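3.2 Cell setup and upkeep

The cloth handling cell, which we call Plendance in the rest of this paper, has one arm, one two-finger gripper and a small camera mounted close behind the fingers. The arm is bolted to a steel base plate at the end of a work table. The control software is Prumora, run without changes to its motion planner. All the trials reported in Section 4 were made with the same arm and the same camera. The fingers were replaced once, as described below.

The fingers are black and have a flat outer face with small round holes in it. The gripping surface is a separate pad on the inner side of each finger. Pads wear faster than anything else in the cell. In early runs we left a pair on until grasps began to fail, and this made the results hard to read, because a slow loss of grip looks much like a poor choice of grasp point. We now change both pads after every 200 grasps, whether or not they look worn. The old pads are marked with the date and kept in a bag.

Hems are the usual grasp target. A folded edge is thicker than the cloth around it and holds its shape between the pads, so the closing force can be set lower than for a single layer.

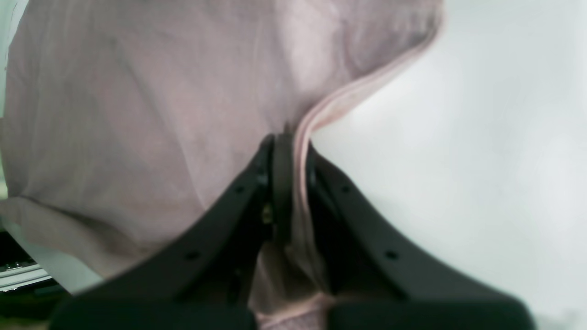
Closing force is checked at the start of each day with a load cell placed between the pads. Three readings are taken. If any two differ by more than the limit in Table 2, the screws in the finger mechanism are tightened and the check is repeated. Most failed checks came down to a loose screw. One was caused by lint packed behind a pad, and after that we added a step in which the inside of the gripper is cleared with a dry brush before the force is measured.

The camera needs less care. Its lens is wiped with the lint cloth kept at the cell, and its position relative to the gripper is measured again whenever the fingers come off. The measurement uses a printed target and the Sethi routine included with Prumora. It must be done with the gripper fully open. We got this wrong once, and the 284 grasps logged before the error was found are left out of the analysis.

Finger replacement followed a collision with the table in September. The left finger had a hairline crack near its mount and still passed the force check. Both fingers were replaced as a pair with parts from Gravow, the maker of the originals. We then ran the daily check, the camera measurement and a short set of hem grasps before going back to the trial schedule. Grasp success on this set was within the range seen before the collision, so trials from both periods are pooled.

A weekly inspection is done on Friday, with the arm powered down. It covers the cable at the wrist, the base bolts and the finger mounts. The full checklist is given in Appendix B.

Figure 3. Gripper holding a cloth by its hemmed edge, from the camera behind the fingers.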